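Why do we wash up? (and why bowls are bowl shaped)

Grumby Club fact page - kitchen things, part 2

Right. Quick one today. Go and look in the cupboard where your bowls live. Big ones, little ones, maybe a plastic one from when you were a baby. Now think - why are they all round? Why not square? Or triangles?

Try eating soup out of a square bowl. The soup hides in the corners. Your spoon is round at the end so it can't get in there. Same with washing up - a sponge slides round a curve easily, but corners collect old porridge. Yuck.

Round is strong too. Press on a curve and the push gets spread out all the way along. Eggs do this. So do bridges and tunnels. A corner is a weak spot, which is why boxes always get squashed there first.

What are they made of?

Lots of things! Stainless steel is a metal, mostly iron with some other metals mixed in so it doesnt go rusty. One of those is called chromium. It makes a very thin skin on the outside, much too thin to see, and if you scratch it the skin grows back by itself. Clever.

Steel is shiny so it works like a mirror, but a wonky one. Look into the inside of a steel bowl and your face is upside down. Look at the outside and it's the right way up, only fat. Go and try it. The curve bends where the light goes.
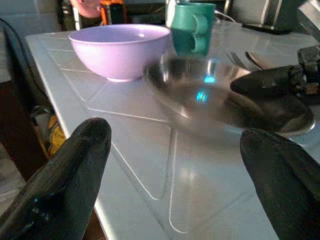
Pottery bowls and mugs start off as clay, which is really just very fine, sticky mud. At the Bråten pottery they shape it while it's soft, leave it to dry, then it goes in a kiln. A kiln is an oven but MUCH hotter. Your oven at home might get up to 250 degrees. A kiln can go well past 1,000. After that the clay can't turn back into mud, ever, even if you leave it in the sink all night.

The colour is usually glaze. Glaze is a sort of glass, painted on as a runny mix and melted in the kiln. It keeps the water out. Purple, blue, green, whatever you like.

Some bowls have a little ring underneath to stand on. Potters call it a foot. Yes, a bowl can have a foot! It lifts the bottom up a bit so the bowl sits steady and doesnt wobble.

And mugs have handles becuase tea is hot. The handle sticks out into the air so it stays cooler than the sides. A cup with no handle is fine for water, not so good for cocoa.

How old are bowls?

Really old. People were making clay pots long before anyone could write. The museum in Dostham has a bowl that is 2,000 years old, with a thumb print still in the clay. Somebody's actual thumb. There are 501 pots in that room and the thumb one is the best, ask for it at the desk.

Things to try

Put a steel bowl and a pottery bowl on the table for an hour. Touch both. Steel feels colder - but they're the same temperature! Metal just takes the heat out of your hand faster.

Tap them gently with a wooden spoon. Which one rings longest?

Fill a bowl right to the top with water, then add drops one at a time. The water bulges up before it spills. Do this one near the sink please.

Next time: spoons, and how the Pidach factory makes 300 of them before breakfast.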